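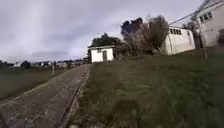 Path survey notebook, November 27, 2020

Outside all morning with Keith Parsons. Murali Joseph stayed in the office and finished the table from August, so there is something to compare with. The purpose today was only the surfaces and the edges. Drainage I leave for Pavithra Varghese, she knows it much better than me.

We are keeping the names of the August plan: Cumon for the paved stretch along the bank, Veren for the gravel one, Govitz for the old asphalt. I know Keith does not like these names, but they are already written on all the sheets and I do not want to change them now.

Cumon stretch. Long and straight, and the surface is worn but it walks well. On the sheet somebody wrote "concrete", and after that another hand wrote "aggregate" with a question mark. I could not decide this from looking either, so I left the question mark. The raised strip on the bank side is still doing its work and the grass is behind it. Length on the plan is 193 m. We measured it with the wheel and got the same, which made Keith very pleased with his wheel.

The bank itself has uneven grass, long tufts in one part and flat in another. I would like to ask Shobha Joseph when it was last cut. If it is cut only once in the year, then the comparison with August is not fair and I should write this in the table.

After this we walked over to the gravel. The stones there are mixed, grey and white and light brown, and small. I like this path best of all, it makes a good noise under the boots. My worry was the edging on the lawn side, because in the August notes there is a remark "check line, moved?". I put the string along it for 65 m. It is straight. I found no place where I could put my finger between string and edge. 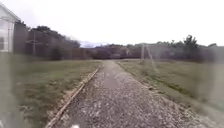

What I did find is bare sandy soil between the edging and the grass, in places, as a thin band. It is not serious. But if the soil goes lower, the edging loses its support on that side, and then the remark from August will become true one day. Proposal: fill with topsoil and seed in spring. Keith says seed is wasted there and he would put turf. To be discussed with Subbarao Thevar, who has the budget.

Depth of gravel: 2 trial holes, both filled again. The numbers are on the loose sheet — please do not throw the loose sheet away, I will copy it tomorrow.

Govitz stretch. This one is bad and I will not try to say it more politely. The top layer is broken away in patches and the rougher material is open under it. Worst is near the junction with the dirt track, where the potholes come together in a band across the path.
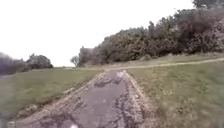

I marked the band on the plan in red. The crumbling strip on the right side I marked in orange, as it is cracked and uneven but one can still walk beside it. On the same side the grass is growing over the raised edge, so the width must be measured from the asphalt and not from the grass. In August I think we did it wrongly. Murali, please look at row 14 in your table.

Price from Georgiev for patching only was 900, without the edges. I would ask them again for a price with the edges included.

Still to do: copy the loose sheet, ask Shobha about the cutting, return the string to Pavithra.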